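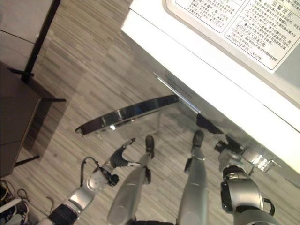
Figure 1. Head camera view with the washing machine door open. The left gripper is at the door rim; the right gripper is braced against the front face of the appliance.

Contact-aware door handling from a head-mounted camera
Project report, Robot Software Lab
Jeferson Falcão and Rasmus Laur
Feb 4, 2019

1. Introduction

The goal of this project was to write the perception and planning software that lets a humanoid robot open and close the round door of a front-loading washing machine. The robot platform, its joint controllers and its balance controller were supplied to us. Our work sits on top of these and consists of three modules: a door estimator, an arm planner and a small task executive.

Doors are a common test problem because the hand has to follow a path set by the object. For a door on a fixed hinge, that path is an arc. If the estimate of the hinge is wrong by a few centimeters, the hand pulls against the hinge and the force goes into the arms and then into the feet. Earlier work in the lab, the Mendonça planner, dealt with flat cabinet doors and assumed a handle with a known grasp pose. A washing machine door has a curved rim, and at large opening angles the head camera sees it nearly edge-on. Both points break assumptions in the older code.

2. System overview

The software runs as three processes that share a message bus called Biltus. The estimator publishes a door state (hinge axis, radius, opening angle, covariance). The planner subscribes to the door state and to the joint state, and publishes joint trajectories for both arms. The executive decides which phase is active and is the only process allowed to send a stop.

The estimator runs on the robot's onboard computer. The planner runs on a desktop machine called Pristholm. We first ran everything onboard, but planning calls delayed the camera callback and the door state became stale during motion.

3. Perception

3.1 Door model

The door is modeled as a thin disk attached to a vertical hinge line. The state has five parameters: two for the hinge position on the floor plane, one for the height of the disk center, one for the radius and one for the opening angle. The radius is measured once by hand and then held within a narrow prior.

3.2 Edge extraction

Seen steeply from above, as in Figure 1, the open door projects to a long lens shape. We fit the projected disk outline to edge pixels with a robust least-squares step. Three problems came up during development:

Highlights on the chrome. The bright streak along the rim gives a strong edge that is not the true outline. Pixels above a brightness limit are now removed before fitting.

The floor pattern. The planks have fine streaks, and these show faintly through the center of the door. The first version of the fit locked onto them. We now drop straight edge segments whose direction agrees with the main floor direction.

Self-occlusion. The arms and legs take up a large part of the lower image. A mask is rendered from the joint state and grown by a fixed margin, and edges inside it are ignored. The margin has to be generous near the grippers, where calibration error is largest.

The top of the machine gives a useful second cue. Its front edge is long and has high contrast, so we use it to fix the heading of the appliance relative to the camera. The printed labels on the panel are not read. They do produce dense corner features, which we use for frame-to-frame tracking when the head moves.

3.3 Data

The estimator was tuned on 2347 hand-annotated images recorded from the head camera. Annotation consisted of clicking the hinge end of the door, the far end and two points on the rim. Images where the rim was fully hidden were left out of tuning but kept for testing the covariance output.

4. Planning and control

4.1 Bracing

Moving the door with one arm while the other hangs free caused visible sway in early tests. We added a brace contact: the right gripper presses on the front face near the hinge side while the left hand works on the rim. The planner treats the brace as a fixed point with a one-sided force limit. The feet are also fixed for the whole motion - stepping is disabled once the brace is set.

4.2 Arc following

The left hand trajectory is sampled at 24 points along the estimated arc. Each point is solved by inverse kinematics with a cost on distance from joint limits and on distance between the two forearms. If a point has no solution, the arc is shortened and the executive plans a regrasp.

The fingers do not need to close on the rim. For pushing, the fingertips stay on one side of it and the contact direction is kept within a cone about the normal. This made closing much simpler than opening.

4.3 Force handling

Wrist force is estimated from joint torques, as there is no sensor at the wrist. If the radial component goes over 40 N, the executive pauses the arm and asks the estimator for a fresh hinge fit. The planner then resumes from the current angle.

5. Evaluation

We ran 100 trials in the Potomberg simulator with randomized hinge position, door radius and lighting, followed by a shorter series on the robot. In simulation the most common failure was a wrong hinge position at small opening angles, where little of the rim can be seen. Tracking loss during head motion came second.

On the robot, closing was more reliable than opening. The torque-based force estimate was noisy when the elbow was close to straight, and this led to pauses that were not needed. Raising the force limit removed the pauses but also hid two real hinge errors, so we put it back.

6. Limitations and further work

The door radius still has to be measured by hand. The brace point is picked by the operator in the image; choosing it from the appliance model would be a direct next step. The floor direction filter assumes a patterned floor with one main direction and should be switched off elsewhere.

Rasmus has started on a version of the estimator that uses hand position during contact as an extra measurement. The first logs show a smaller hinge covariance after the door has moved a short way, but the filter is not yet stable when contact is lost. The code is on the contact-update branch and has not been merged.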